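4.3 Checking and labeling two-gripper episodes

Read this section after you have finished calibration (4.2) and before you send anything to Skurkden for policy training. It covers the review step in Ravport, version 2.

Before you start, close any live session in Curnel. Ravport can't open an episode while Curnel still has the log file locked.

1. Open Ravport and choose File > Load Episode. Pick the episode folder, not the video inside it.

2. Wait for the sync bar to turn green. Ravport lines up the left and right streams by their clock offsets. If the bar stays yellow, run Tools > Resync once and wait again.

3. Check the frame count at the bottom of the window. Both streams should show the same number. A full-length sorting episode at the default settings has 2,594 frames. Shorter episodes are fine as long as the two sides match.

4. Drag the playhead to the first grasp. Set the Focus menu to the gripper that is closing, and leave the other one on Track Only.
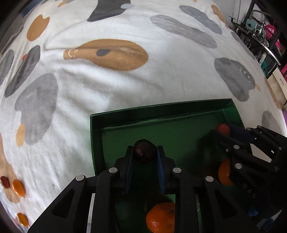

5. Press G to mark the start of the grasp. Mark it at the first frame where both finger pads touch the item. Do not wait for the lift.

6. Type the item name in the Object field. Use the short names from your project word list, such as "avocado" or "mandarin". If two items share a name, Ravport adds a number to each one. Leave those numbers alone, or the tracker will treat them as new objects.

7. Press R at the frame where the fingers let go. The span between G and R turns blue on the timeline.

8. Repeat steps 4 to 7 for every grasp, then choose File > Save Labels.

Note: When both grippers work over the same container, one can hide part of an item from the other's view. The tracker holds the last known pose for up to 600 milliseconds and then drops it. Dropped spans show as gaps in the Object row. You can fill a gap by hand with Edit > Bridge, but only if the item did not move while it was hidden.

Note: Patterned cloth under the work area can produce false objects in the Lashari detector. Raise the minimum depth step in Settings > Perception until they go away. Flat prints have no height of their own, so a small change is usually enough.

Caution: Do not trim an episode after you have labeled it. Labels are stored by frame number and will not move with the cut.

If Save Labels stops with error 506, a grasp has a start mark but no release. Click the error line to jump to it.

Last updated: October 2021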